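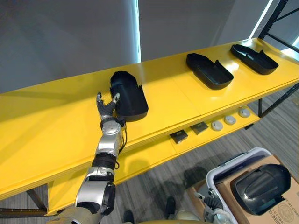

4. Setting up scroll-linked transitions

This section covers the scroll module of Stiltum, the front-end animation library supplied with the Endmont page kit. It assumes that the core script is already loaded (see section 2) and that the page validates without errors.

4.1 Before you start

Check the following:

The core script and the scroll module must come from the same release. Mixed releases load without a warning, but the timeline values will be wrong.

The page must have a single scrolling element. If your layout scrolls inside a container, note the id of that container. You will need it in step 3.

Any CSS transition on the elements to be animated should be removed. Stiltum writes to transform and opacity on every update, and a transition on either property makes the movement lag behind the scroll position.

4.2 Procedure

1. Copy stiltum-scroll.js into the scripts folder of your project.

2. Add a script tag for the file after the tag for the core script. Use the defer attribute on both.

3. Create a timeline in your own script:

const line = stiltum.timeline({ source: "scroll" });

If the page scrolls inside a container, add the root option and give it the id:

const line = stiltum.timeline({ source: "scroll", root: "main-panel" });

4. Mark each element to be animated with the attribute data-move. The value is the name of a movement, for instance rise or fade. Names are case-sensitive.

5. Set the range. The range is the distance in pixels over which the movement runs, measured from the point at which the top of the element enters the viewport:

line.range(500);

A short range gives an abrupt movement. A range greater than the height of the viewport may mean that the element leaves the screen before the movement has finished.

6. Start the timeline:

line.start();

7. Reload the page and scroll slowly from top to bottom. Then reload it halfway down. Elements above the viewport should be shown in their final state.

Note: start() may be called once only. Later calls are ignored and a message is written to the console. To change the range on a running timeline, call line.range() again with the new value.

Caution: Do not set data-move on the body element or on the root container. The height of the page is then recalculated on every update and the browser may stop responding.

4.3 Reduced motion

Stiltum reads the prefers-reduced-motion setting when the timeline is created. If the visitor has asked for reduced motion, all marked elements are placed in their final state and no updates are made. A change to the setting while the page is open takes effect at the next reload.

The option force: true overrides this. It is meant for testing on your own machine and should be taken out before the page is published.

4.4 Faults

Nothing moves. Check the spelling of the movement name and make sure that start() is called after the elements are in the document. On pages that add content later, call line.refresh() each time new elements are inserted.

Movement is jerky. Count the marked elements visible at one time. Above 14, set the option batch: 3, which spreads the updates over three animation steps. The movement will be slightly less exact.

Elements jump when the window is resized. This affects layouts built with the Clanitora grid, which sets its own heights after the resize event. Call line.refresh() from the grid's settled callback.

Text is blurred during movement. Use whole pixel values in custom movements – see section 5.2.

Section revised in November by Rosemarie Kuhlmann. Corrections to step 5 supplied by Elfriede Vogler.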